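Worstead Shared Workshop Forum > Builds > Robots and other ways to avoid work

Thread: Arm vs. RAM, the ongoing saga
Started by Teguh Tarigan, June 2018
14 replies | 900 views | 3 shares

teguh_t wrote:

For those who missed the March thread, the goal is to have the arm take memory out of a dead office PC and put a stick back in, with me drinking coffee at a respectful distance. I have been able to do this by hand since I was eleven. It has taken me a good chunk of a year to teach it to something that cost more than my car.

Current state of affairs: the tower lies on its side on the extrusion table, panel off, and the gripper comes straight down on the slot. Getting to the slot is solved. Pushing is where I lose friends. Too gentle and the stick sits there looking seated. Too firm and the board bows in a way that makes the whole bench go quiet.

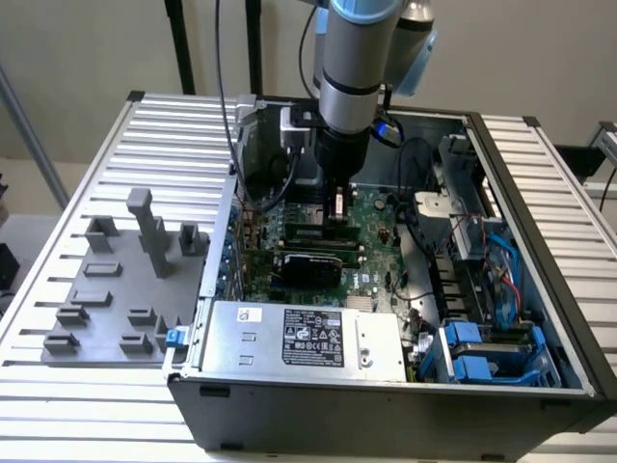 Gripper fingers down at the memory slots. Case side panel off, fixture plate at left.

I'm running 68 newtons as the hard stop at the moment. Out of 104 logged tries I would call most of them "fine" and a few of them "character building." Opinions welcome, I'm going to get them anyway.

--

solderghost wrote:

68 is a lot for a board that's only held up at the standoffs. Put something under it. I did a similar thing on the old Ngui controller and cracked two boards before I learned any manners.

--

Branby_Bob wrote:

Disagree with ghost. The force is fine, the angle isn't. A person never pushes a stick in flat. You do one end, click, then the other end, click. Make the wrist rock a few degrees and you'll need half of that.

--

solderghost wrote:

Sure, and then you've got a sideways load on the slot every single time. Good luck with that after 300 cycles.

--

Branby_Bob wrote:

My hands have done way more than 300 and they're fine.

--

solderghost wrote:

Your hands can feel things, Bob.

--

teguh_t wrote:

Thank you both, this is exactly the calm I came here for.

Tried the rocking motion last night. It works nicely on the first end and then the fingers slip on the second, so I get one click and a long think. Going to try closing the fingers lower on the stick.

The other half of the job is the fixture plate, which I've been putting off writing about. It's gray, it's printed, and it has a lot of little holders on it that each made sense on the day I drew them. The idea is that every part has a home, so the arm goes to a known spot and I don't need to do anything clever with vision.

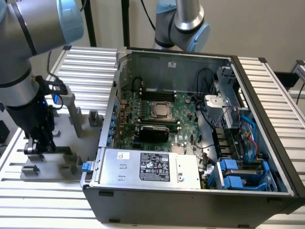

The trouble is that "known spot" depends on me bolting the plate down in the same place, and I'm not a man who puts things back in the same place. I moved it by the width of a pencil line and spent an evening blaming the gripper. There are dowel pins coming. I ordered the wrong size first, obviously.

--

kettle_on wrote:

Can I ask the rude question? Why not just have the case standing up in a jig and push from the side? Everyone else is fighting gravity, you could at least make it fight back evenly.

--

teguh_t wrote:

Because then I'd have to redo every waypoint, and I'd sooner eat the plate.

--

Branby_Bob wrote:

Seconding flat. Kettle, have you ever tried to hold one of those towers upright while something shoves it? It walks.

--

kettle_on wrote:

Clamps exist. But ok.

--

solderghost wrote:

Still say support the board. Cut a strip of dense foam, slide it behind, costs you nothing. Groltard sells the stuff in sheets if the shop bin is empty.

--

teguh_t wrote:

Shop bin is empty, somebody made a helmet. I'll get a sheet and run it both ways, foam with straight push, then foam with Bob's rocking, same stop force. Numbers when I have them.

--

Branby_Bob wrote:

Bet you a coffee it's the angle.

--

solderghost wrote:

Done.

Recent in this section
- Dowel pins: press fit or slip fit?
- Groltard foam sheets, group order
- Branby stepper driver runs hot, is this normal
- Who has the good hex keys
- Ngui controller manual, scanned (partly sideways)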